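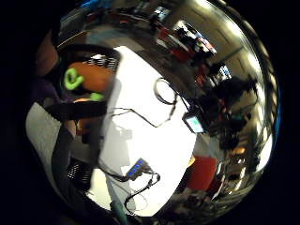
4. What tables hold

4.1 Measuring a table that will not stay clear

Most guidance on shared rooms treats a table as an area. It has a length and a width, so many people can sit at it, and the matter is closed. The people who use the table know better. Its working area is whatever remains once the chargers, bags, drinks and somebody's jacket have been allowed for, and this remainder is what people are negotiating over when they say "is anyone using this bit?"

We therefore recorded remainders. At Malton, Dronden and Godow we carried out 600 table checks in total, one every 30 minutes while the rooms were open, and noted for each whether a person could put down an open notebook without first moving something. We call this the notebook test. It is crude, and one reader of an earlier draft called it "a test of the notebook". We kept it anyway, as the alternatives required a tape measure and a degree of nerve around other people's lunches.

Objects were placed in one of four groups: things in use, things at rest, things that hold other things, and cable. Cable was given a group of its own in February, after two weeks of trying to decide whether a lead with one end plugged in and the other end lying about was in use or at rest. The coding sheet from that fortnight contains the entry "both?" more often than either author would like.

4.2 Cable

Cable failed more notebook tests than any other group. Of the 391 checks in which the notebook could not be put down, nearly 200 were failed by cable alone, on tables that a passer-by would have described as fairly tidy. The reason is geometry. A lead laid straight takes up almost nothing. The same lead left to find its own shape takes up an oval, and people respect the oval. We saw notebooks, plates and elbows placed carefully round the outside of a loop whose middle was perfectly good table.

Participants did not regard cable as an object. Asked to list what was on the table in front of them, they named bags, pens and cups with some accuracy, then stopped. When we pointed at the leads, the usual reply was a version of "oh, well, those". One respondent at Dronden, who had four of them across her half of the table, told us she kept it clear as a matter of principle.

4.3 Baskets

The third group, things that hold other things, was expected to help. A basket gathers its contents into one footprint and can be lifted away in a single movement. The Huerta storage scheme, which supplied open-topped baskets to all three rooms, rested on this argument, and as an argument it has few weaknesses. Its weakness was the table.

In the rooms, a basket was seldom lifted away. It was reached into. Once in reach it became a fixed point, with the rest of the tabletop arranged to suit it, and the strip in front of it filled with whatever was too awkward to go in. Soft contents behaved best. Plush items squash, settle and leave room for one another, and their owners seem content to leave them in a heap. Hard contents stuck up over the rim and were moved to the table "for now", a phrase we recorded at every site and never saw expire.

Users also read the basket as a boundary. Bags and coats were put down on the far side of it, as if it were a low wall. Newcomers sat on whichever side had fewer things, even where both sides had an empty chair.

Figure 3. Basket on a white table at Malton, with green and brown plush items inside. Note the cable on the tabletop in front, and the backpack just beyond.

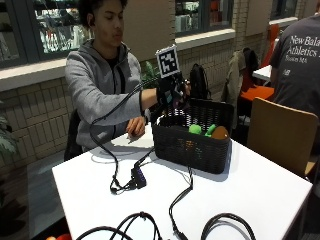

4.4 Paper, and the large sheet in particular

Small paper gave us no trouble. It was stacked, folded, sat on or lost. Large sheets were another matter, and we had not planned for them. A sheet big enough to lean over is at once an object on the table and a second table, and our form had one box.

At Malton the large white surface was written on where it lay, with a marker, among the other things. Nothing in the room's rules asks for a sheet to be cleared before use, and it would be a bold rule. Writers simply began at whichever edge was free. Our notes show bags lying across one part of a sheet, leads across another, and the drawing going ahead in what was left, with a brown loaf-shaped item at the far end doing the work of a paperweight or, more likely, doing no work at all.
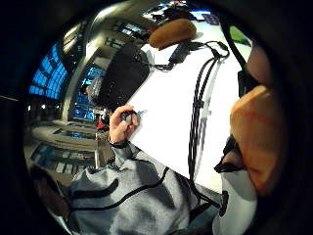

2 min read to end of section

The notebook test gives a poor account of such tables. By our rule they failed, as there was no clear place to put anything. By any sensible rule they were the busiest and most useful tables in the study. We considered a separate score for surfaces on top of surfaces, tried it for a morning at Godow, and gave it up when a tray was put on a folder that was already on a sheet.

What can be said is that people tolerate a good deal of clutter on a sheet before they will move any of it, and that they move it in a fairly steady order. Pens go first, being no trouble. Bags go next, usually with an apology to whoever is nearest. Cable goes last. In most cases it did not go anywhere: the writer lifted it, drew underneath, and let it down again over the line just drawn.

4.5 Limits of the table checks

Three things should be borne in mind when reading the figures. The rooms differ in lighting and in the size of their tables, and Godow has a sloping floor that sends round objects to one end. The checks were made by the authors, who were known to the users by the second week and whose approach with a clipboard had a tidying effect of its own. We tried approaching without the clipboard. This made people ask what we wanted.

The interval also hides a great deal. A table may be cleared and filled again between two checks, and appear in our data as a table on which nothing happened. Two users at Dronden assured us that this took place daily. We have no record of it.

Lastly, the authors' own table in the Malton room was left out of the analysis. It failed every check.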